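Galerie — Le tri du linge à l'atelier de Grultley

L'atelier de Grultley a commencé en avril à reprendre son local de fond en comble. Il fallait vider les rayonnages métalliques, regrouper les cartons et s'occuper du linge, qui s'était accumulé depuis l'installation. Les tissus sont passés par le bac avant d'être pliés. Cette page rassemble des notes pour ceux qui reprendront la suite.

Les étagères, côté panneau perforé
Le système Hotent a été acheté en une seule fois, pour 2326 euros, montage compris. Chaque tablette supporte jusqu'à 98 kilos, bien plus que ce que nous y mettons. Les étages du haut sont réservés aux articles légers.
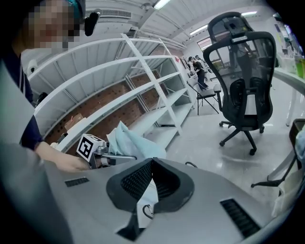
Les crochets du panneau sont rangés à part, dans la réserve. On les remettra quand le plan de rangement sera arrêté. D'ici là, merci de ne rien suspendre.

Le linge
Tout ce qui est en tissu va d'abord dans le bac : chiffons, housses, serviettes. On trie ensuite par couleur, le clair d'un côté, le foncé de l'autre. Les pièces tachées partent à la laverie de Nullosstead, qui les rend en général le lendemain après 16 heures.

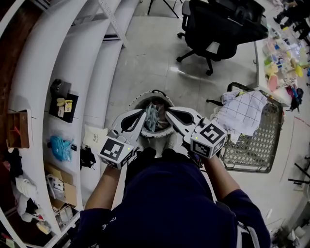

Pour le pliage, on garde la méthode habituelle — en deux dans la longueur, puis en trois. Les housses sont trop grandes pour cela et se roulent. Les sacs vides se rangent ensemble, à plat, et les étiquettes des boîtes sont à refaire dès que le contenu change.

La salle
Le local vient de l'ancien dépôt Rutherford et n'a presque pas été modifié. Le bail précédent mentionnait 538 mètres cubes, couloir compris.

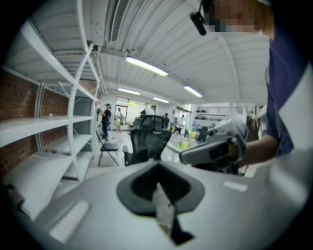
La prochaine étape concerne le mobilier, que nous voulons regrouper pour libérer le passage. La chaise de bureau à dossier en maille et la chaise pliante noire restent dans la salle. Les flacons jaunes, verts et bleus posés sur la table seront triés à leur tour, puis rangés sur les rayonnages, où plusieurs tablettes sont vides contre le mur de briques. L'éclairage au plafond ne change pas. Le code de la réserve est affiché à l'accueil et la clé se rend avant 18 heures.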